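Irnwood students train two-armed robot to sort and stack

Students in the robotics club at Irnwood Technical College are spending the fall teaching a pair of robot arms to sort small plastic baskets by color, a project they plan to enter in the Velunard student automation contest in November.

The club has 20 members this year. They meet after 4 p.m. in the old drafting room and take turns guiding the arms through the job by hand. So far they have recorded 422 runs, and 87 of those were thrown out for dropped baskets or bad camera angles.

"Stacking is the slow part," said club president Harpreet Tremblay, a second-year student. "The baskets catch on each other at the rim, and then you have to back up and try again."

The task uses red, yellow and green baskets, three of each. Every run starts with them spread across the table in a new arrangement.
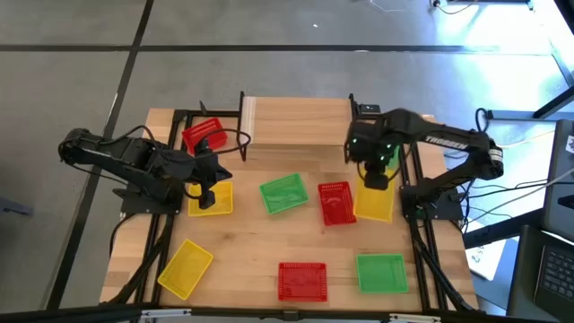
Faculty adviser Alžběta Procházka said the team will keep recording through the end of the month before it starts testing the arms on their own. Contest rules allow each team five minutes per attempt.

The club is also looking for a second laptop. Students who want to join can stop by the drafting room during club hours.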